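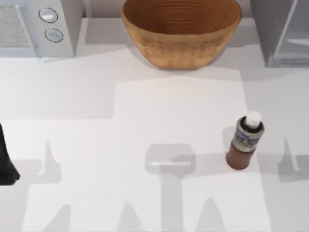 Questions from kitchen staff about the robot arms

This page is for everybody who works in the Woltex canteen kitchens, on all shifts. The answers were written by Nanami Arai, who coordinates the project on the Woltex side together with the supplier, Jurkadero. New questions are added at the end.

What will the arms do?
In the first stage they only handle the cold counter. They put bottles, bowls and small containers back in their places and bring them forward when a cook needs them. They do not cut, cook or taste anything.

Why do we see computer scenes in the training?
Each task is first tried in simulation. Jurkadero changes the position of the bottle or the bowl many times, and also the light, before a real arm is allowed to do the same movement. For the bottle task there were 2,343 simulated attempts. Of these, 717 were sent back for correction, mostly for a bad grip near the cap.

Will anyone lose their job?
No position is closed in this stage. The agreement covers 34 employees in the Rocha and Sollen kitchens, and their contracts and hours stay as they are. What happens after the first stage is not decided yet, and I can't promise something that I do not know. The staff representatives will get the plan before it is signed.

What changes in my daily work?
You will carry and sort less. In exchange, someone on each shift must check the counter before the arms start and confirm it on the screen. We count this as working time – it is not an extra duty in your break.

Do I have to learn programming?
No. The training takes 2 hours and it is paid. You learn how to start, pause and stop the arms, and how to report a mistake.

May I put my hands on the counter when the arms are moving?
Please don't. Press pause and wait until the green light is on. If you are in a hurry, press pause anyway.

What if an arm drops something?
Press stop, clean as usual and write it in the shift book. You are not responsible for the damage. We would like to know also about small things, for example a bottle that was put down too close to the edge.

Are we recorded?
The cameras look at the counter. The recordings are used for correcting the movements and may not be used to measure how fast a person works. This is written in the agreement.

When does it start?
Rocha begins in July, with the morning shift only. Sollen follows when Rocha has worked for a full month without open safety reports.

Whom can I ask?
Ask your shift leader, or leave a note for Nanami Arai at the Rocha office. Notes without a name are also answered on this page.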